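Premance Handgreifer mit Parallelbacken: Produktseite und Sicherheitshinweis zum Backengelenk

Stand: 23. Februar 2024

Artikel: Handgreifer Premance, schwarz, mit beweglichen Gelenkbacken
Gewicht ohne Kabel: 1.381 g
Hersteller: Skevside
Vertrieb und Service: Lestau Gerätetechnik

Liebe Kundinnen und Kunden, viele von Ihnen arbeiten schon lange mit dem Premance, und deshalb möchten wir gleich zu Anfang über die Sache schreiben, wegen der in den letzten Wochen so viele bei uns angerufen haben. Ja, es gibt einen Fehler am Backengelenk. Er betrifft 116 ausgelieferte Geräte, er lässt sich beheben, und die Reparatur kostet Sie nichts. Alles Weitere steht auf dieser Seite, und wer danach noch Fragen hat, darf sich wirklich gerne melden (auch ein zweites oder drittes Mal!).

Was ist passiert?

Bei einem Teil der Geräte sitzt ein Sicherungsring am Gelenkbolzen nicht tief genug in seiner Nut. Im normalen Betrieb merkt man davon lange nichts. Irgendwann wandert der Bolzen dann ein kleines Stück nach außen, die Backe bekommt Spiel, und beim Schließen läuft sie schief auf die Gegenseite zu. Im günstigen Fall rutscht Ihnen der Gegenstand einfach durch. Im ungünstigen Fall klemmt die Backe in halb geschlossener Stellung, und wer dann mit dem Finger nachhilft, kann sich ordentlich quetschen. Zwei Quetschungen sind uns gemeldet worden, beide zum Glück leicht, aber das sind zwei zu viel, und es tut uns aufrichtig leid.

Aufgefallen ist der Fehler zuerst beim Greifen von dünnem, nachgiebigem Material. Beutel, Tütchen und weiche Verpackungen verzeihen eine schiefe Backe eben viel weniger als eine feste Schachtel, die sich zwischen den Fingern noch ein wenig zurechtrückt.

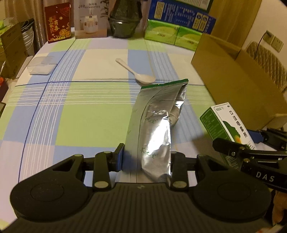

Ob Ihr eigenes Gerät betroffen ist, finden Sie mit wenig Aufwand heraus. Schalten Sie den Greifer bitte zuerst aus und ziehen Sie die Versorgung ab. Fassen Sie dann eine Backe am unteren Ende, nicht an der Fingerauflage, und bewegen Sie sie vorsichtig seitlich hin und her. Ein winziges Nachgeben ist in Ordnung, das war bei diesem Gelenk schon immer so. Wenn es aber knackt oder wenn ein Bolzen fühlbar über den Rand hervorsteht, legen Sie das Gerät bitte beiseite und benutzen es nicht weiter, auch nicht „nur noch schnell für heute“. Wir kennen das ja von uns selbst.

Bitte unbedingt beachten

Nicht in die Backen greifen, solange das Gerät unter Spannung steht.
Eine klemmende Backe niemals mit der Hand aufdrücken. Erst ausschalten, dann 30 Sekunden warten, dann lösen.
Den Bolzen nicht selbst zurückschlagen. Das Gelenk verzieht sich dabei leicht und muss dann komplett getauscht werden.
Keinen Kleber und keine Schraubensicherung in das Gelenk geben.

Der Umbausatz Ondieki

Unser Partner Skevside hat für die Reparatur einen Umbausatz entwickelt, der bei uns unter dem Namen Ondieki läuft. Er enthält neue Bolzen mit breiterem Bund, passende Sicherungsringe und eine kleine Lehre, mit der sich der Sitz nachprüfen lässt. Wir bauen ihn lieber hier in der Werkstatt ein, als Ihnen die Teile zu schicken, weil man für die Ringe eine Spezialzange braucht und das Einstellen der Backen ein bisschen Übung verlangt. Fingerauflagen, die noch gut sind, bleiben selbstverständlich dran. Abgenutzte tauschen wir auf Wunsch gleich mit, die berechnen wir dann allerdings zum üblichen Ersatzteilpreis.

Den Rücksendeschein bekommen Sie per E-Mail, wenn Sie uns die Seriennummer nennen. Sie steht auf dem Lieferschein und noch einmal im Prüfprotokoll. Packen Sie den Greifer am besten mit geschlossenen Backen ein, und legen Sie etwas Weiches zwischen die Finger. Kabel und Ladegerät können Sie behalten.

Für Betriebe, die nicht so lange auf ihr Gerät verzichten können, halten wir Leihgreifer bereit. Es sind nicht sehr viele, also rufen Sie bitte vorher an, dann finden wir schon einen Termin.

Neu bestellte Geräte

Wer den Premance jetzt neu bestellt, erhält ihn bereits mit den geänderten Bolzen. Die Auslieferung beginnt wieder im Mai, Vorbestellungen nehmen wir gerne schon an. Am Preis ändert sich nichts, und die Gewährleistung gilt auch für umgebaute Geräte unverändert weiter.

Lieferumfang: Handgreifer, ein Paar Fingerauflagen als Ersatz, Anschlusskabel, Bedienungsanleitung, Prüfprotokoll
Verfügbarkeit: vorbestellbar
Umbausatz Ondieki: nur mit Einbau in der Werkstatt, für betroffene Geräte kostenlos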